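Reading time: 2 min

Engelbert Kälin has folded towels for 19 years, first in a small hotel in Plernau and now in the linen service Gonholm. When I ask him what people do wrong, he does not think for long. "They begin too fast," he says. "A towel must be flat before you fold it. If there is a wrinkle inside, it stays inside."

He likes a table better than a bed, and a dark table better than a white one. "On dark you see the edge." Terry is for him the most difficult fabric, for the loops hold on to each other. He pulls at the corners and smooths with the open hand, from the middle to outside.

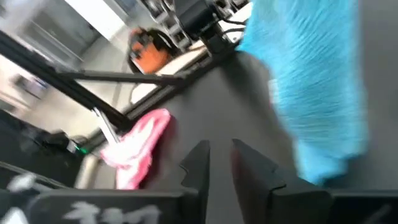 Pink and blue cloths on the dark tabletop. 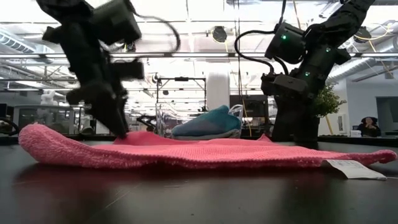 Rampersad disagrees about the table and told me that a bed is good enough for a bath towel, if the blanket is taken away first. Mr. Kälin heard this opinion before. "Then your back will hurt by December," he answers.

I ask also about the care label. He folds so that it lies inside, on the short side, and he never cuts it off. In his first year he washed 51 towels too hot, and after this he reads every label.

At home he owns only 2 good towels. "In the work I see 100 before lunch," he says. "I don't need more of them in my bathroom." He folds them in three, the long way, and puts them on the shelf with the round side to the front.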